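Subject: Re: Dikwood Lane parking scheme
To: Tralier Residents list
Date: 2018-04-14
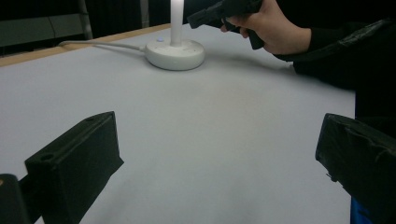
I've read the notice twice now and I still can't see what problem the permits are meant to solve.

> The parish council has agreed in principle to support a
> residents' permit scheme for Dikwood Lane and the top end of
> Sleiman Road. Of 265 households sent the survey, 77 replied and
> most were in favour. Fliltard will draw up the detailed plan.
> Comments to the clerk by the end of April please.

"Most were in favour" of what, exactly? My copy of the survey asked whether parking could be improved. It said nothing about permits, or about paying for them. I ticked yes, as I suppose anyone would, and I'd be annoyed to find I'd been counted as a supporter. And 77 replies out of 265 leaves a lot of people who haven't said anything at all.

Then there's Fliltard. They did the traffic study, they recommended the scheme, and now they're to be paid to design it. Was anyone else asked to quote? The March minutes don't say.

I walked down the lane at teatime on 2 evenings last week and there were some 6 spaces free both times. School pick-up is a different matter – it's dreadful – but the draft hours don't start until five, so permits won't touch it.

Could the clerk put the full survey results on the website, with the wording of the questions? I'd also like to know what a second car would cost, and what happens to carers and visitors. I'm willing to be persuaded, but I'd want to see the figures first.

Number 14, Dikwood Lane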